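Okay, so the soap thing. A few of you asked after my last post, and yes, I have gone back to bar soap for everything, and yes, that includes my hair (sort of — more on that later).

It started in August when I was clearing out under the bathroom sink and found five half-empty bottles of body wash. Five! All pump tops, all with that last inch you can never get out. I stood there adding water to them and shaking them like maracas and thought, my grandmother never had to do this.

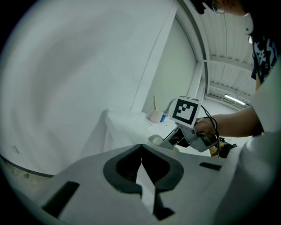 So I used them all up, which took forever, and then I bought a plain bar at the drugstore in Restell for 89 cents. I was ready to hate it. I remembered bar soap as the stuff that left your skin squeaky and tight, and my elbows did complain for the first week or so. Then I started putting lotion on right after the shower and the complaining stopped.

My friend Candela Pacheco has been a bar person her whole life and she was very smug about all of this. Her big tip was to unwrap new bars and leave them in the linen closet for a month before using them. She swears they get harder and last longer. I have no idea if that works on drugstore soap, but my towels smell amazing now, so I'm going to keep doing it.

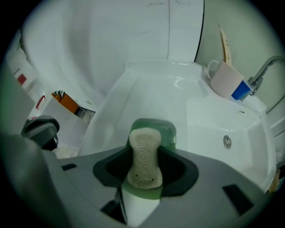
The mush problem is real, though. If your dish doesn't drain, you end up with a puddle of goo and half a bar. I tried a little ridged dish first and it was useless. What finally did the trick was a rubber band stretched across a shallow bowl, two or three times around, with the bar sitting on top. Ugly as anything! But it drains.

Oh, and save your slivers. Wet the old one, wet the new one, squish them together and leave them overnight. My mom did this and I thought it was so embarrassing when I was twelve.
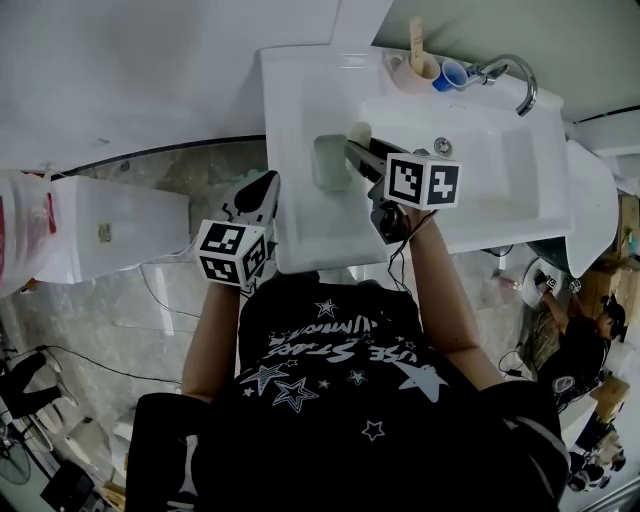

*Green bar in the sink.*

Now, hair. I bought a shampoo bar from Sorcha Baird's stall at the Ullov craft market and it was great for two weeks, and then my hair felt like candle wax. Sorcha says it's our hard water and told me to try a vinegar rinse. I've done it twice. I smell a bit like a salad, but it's better, I think? I'll give it one more bar before I decide.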